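Lesezeit: 2 Min.

Ausfall bei den Handgreifern: Bitte die Kabel prüfen

Im Mai hatten wir beim Projekt Granalier eine Störung, die uns viel Arbeit gekostet hat. Während der Aufnahmen ist bei einem Greifer immer wieder die Verbindung weggefallen, jeweils nur für 2 oder 3 Sekunden. Das Display zählte die Zeit normal weiter, deshalb hat es zuerst keiner bemerkt. Von 2000 Aufnahmen sind nun 510 nicht brauchbar, weil die Position der linken Hand darin fehlt.
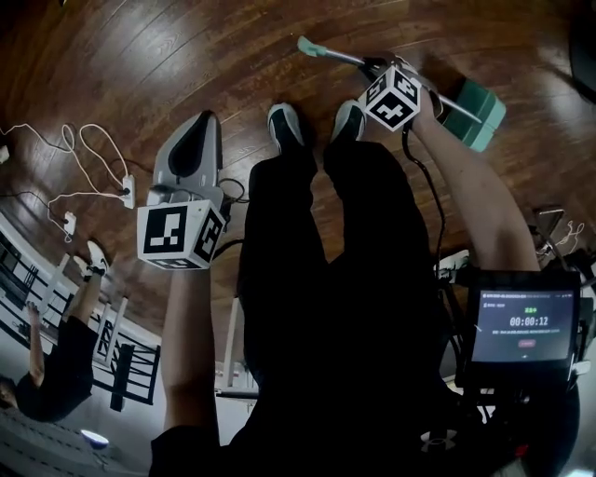
Beide Handgreifer mit Markerwürfeln, rechts unten das Display mit Zeitanzeige.

Teodor Hovland hat in der Werkstatt von Gutuvano das Kabel geöffnet und einen Bruch nahe am Stecker gefunden. Bei gestrecktem Arm ging der Kontakt verloren — beim Test auf dem Tisch war alles in Ordnung. Den Stecker von Loltska tauschen wir jetzt bei allen Geräten aus.

Bis dahin gilt: vor jeder Aufnahme beide Arme einmal ganz ausstrecken und das Signal kontrollieren. Wer einen Aussetzer sieht, bricht bitte ab und schreibt die Gerätenummer in das Protokoll. Die neue Software, die bei Signalverlust einen Ton gibt, ist bei Sutanto in Prüfung. Einen Termin haben wir leider noch nicht bekommen.

Kontakt | © Gutuvano | Nach oben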